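Monday, October – kitchen sim, controller comparison

Picking up from last week. Same kitchen layout, stock pot at the back of the cooktop, arm on the near side of the counter. Purpose of this round is to compare the two controllers (Trisent and Drummond) on reach-over moves with the stock gripper model before we touch finger geometry again. Masaru wants a decision before the Storkton fingers get meshed.
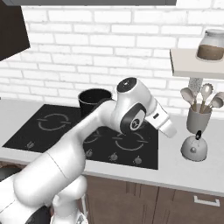
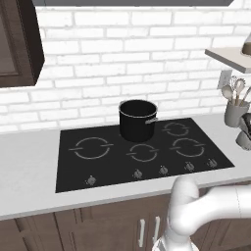
Kitchen sim, white arm, pot at the back in both.

Setup. Physics step 2 ms for both controllers. Joint limits and link masses come from the same file, checksums compared before starting. Pot start pose is randomized slightly along the back of the cooktop. Kettle and utensils are left in as collision geometry. Gripper force limit unchanged from last week. Each episode is cut off at 3000 steps whether or not the arm has reached the pregrasp pose.

Trisent first. Joint-space impedance, default gains. Moves are smooth and the elbow stays high. Settles late: on the first clean episode the wrist reached tolerance at step 2240, with most of the time spent in the last few centimeters. Raising stiffness on the last two joints helps with that and brings back the small oscillation Sharon saw in September. Left the gains at default for the comparison and logged the stiff version separately.

Drummond second. Operational-space, same targets. Reached tolerance at step 1061 from the same seed. Path is more direct and I don't like where the elbow goes. With the nullspace term off it drops toward the counter edge, and on some seeds the forearm contact flag comes on before the gripper has cleared the front of the cooktop. With the nullspace term on (posture target copied from the Trisent home pose) the flag stays off for the seeds I tried, at the cost of a slower first half. Did not log the exact step for that one, the config was overwritten. Rerun it.

Gripper. Parallel jaw only today. The pot body is too wide for the jaw opening, so the grasp target has to be the rim or a side handle. Rim grasp: one finger inside, one outside, approach from above. Works with either controller as long as the wrist roll is set before descent. If roll is still moving when the inner finger passes the rim plane, the finger clips the rim and the pot slides toward the wall. Handle grasp: the handle is small and close to the body, and the fingertip pads interpenetrate the pot mesh before they close. Suspect the collision mesh for the handle is a convex hull that fills the gap. Check in the viewer with the collision layer on.

Sharon's comment, written here so it doesn't get lost: contact friction on the pads is probably too generous, and a rim grasp that holds in sim with the current value says little about the bench unit at Plundcombe. Agreed. Plan is to sweep pad friction downward and see where each controller loses the pot on lift. Lift height fixed, no rotation.

Cameras. Side view is good for elbow clearance and poor for the rim, as the forearm comes between the camera and the pot once the arm is extended. Need a second view from the other side of the reach, or a wrist camera. Masaru prefers the wrist camera. The mount adds mass at the last link, so both controllers would need the payload updated – do this before the friction sweep, otherwise the sweep gets done twice.

To do
Rerun Drummond, nullspace on, same seed, save the config this time
Pot handle collision mesh
Wrist camera mount, payload update in the shared file
Friction sweep, rim grasp only
Ask Masaru if the Storkton finger drawings include the pad thickness

Stopped at 5:40. Logs are in the shared folder under both controller names, stiff-gain Trisent run in its own subfolder.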